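Household chore automation

From the Kettani reference pages on machines and work

Household chore automation is the attempt to hand ordinary domestic tasks, such as clearing a table, putting shopping away, folding washing or wiping a worktop, to a machine that moves about the home. It is usually kept apart from single-purpose appliances like dishwashers and robot vacuum cleaners, which do one job in one way and have been sold for decades. The claims made for general household robots have run well ahead of what they can be relied upon to do.

Background

Factory robots became common because the factory was arranged to suit them. Parts arrive facing the same way, the lighting stays the same and people are kept behind a fence. Homes offer none of this. Chairs move, bags are left on the floor, and the milk is rarely where it was yesterday. Early home machines coped by staying low and doing little.

Interest grew again when arms became cheaper and learning methods allowed a machine to copy movements shown to it by a person. Several firms, Horitz and Dimberg among them, then put out films of robots making beds and loading cupboards. Critics pointed out that the films were often speeded up, and that it was seldom stated whether an operator was guiding the arms from another room.

Fetching and putting away

Moving drinks between a table and a fridge is a favourite test. A plastic bottle is light, stands up by itself and survives being dropped, so it makes an easy start. Even so, the job contains a good many small ones: finding the bottle, choosing where to hold it, lifting it clear of the table edge, opening a door or drawer and letting go at the right moment. A bottle gripped near its base may swing at the top. A thin-walled one can buckle if squeezed.
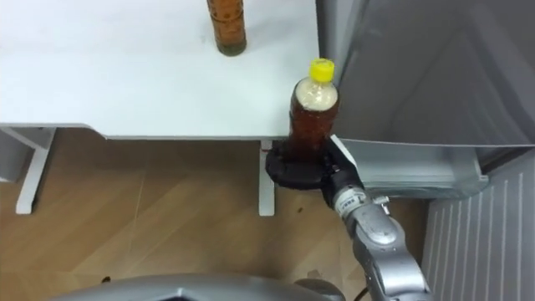

Success rates for this kind of work need careful reading. In a trial of the Ranis system, the makers reported 82 successes in 100 attempts at storing a bottle. Fengying Hao, who reviewed the trial, noted that the drawer had been opened beforehand in every run and that an attempt counted as a success if the bottle ended up inside, whether upright or on its side. When the table was shifted by 10 centimetres, the makers gave no figures at all.

A rate of 82 in 100 also sounds better than it is. A household that puts away 30 items after a shop would be left with five or six in the wrong place or on the floor, and someone would have to be there to pick them up. Bram Mulder has argued that a chore which must be watched has not been taken off anyone's hands — it has been swapped for a duller one.

Speed and cost

Speed is less often discussed. Most machines shown in public take far longer than a person over the same shelf. Supporters reply that this hardly matters if the work is done overnight. Nomvula Msimang has questioned this on grounds of noise, and asks who deals with a spill at three in the morning.

Running costs are poorly recorded. Makers tend to quote the purchase price and leave out repairs, worn finger pads and visits from an engineer.

Shop-floor tasks

Small shops and stockrooms are sometimes put forward as a halfway stage. Shelves stay put and the goods are known. Charmaine Makhubela's comparison of stockroom trials found that machines did best with boxes of one size and worst with mixed drinks, where clear plastic, shiny labels and differing shapes upset both the cameras and the grip. Staff in two of the trials had taken to setting the bottles out in rows for the robot before it began.

Present position

No general household robot has yet been shown, by anyone other than its maker, to do a week of mixed chores in an ordinary home without help. Supporters expect this to change with more training. Sceptics answer that the same was said of earlier machines, and ask for unedited trials in homes the makers have not seen beforehand.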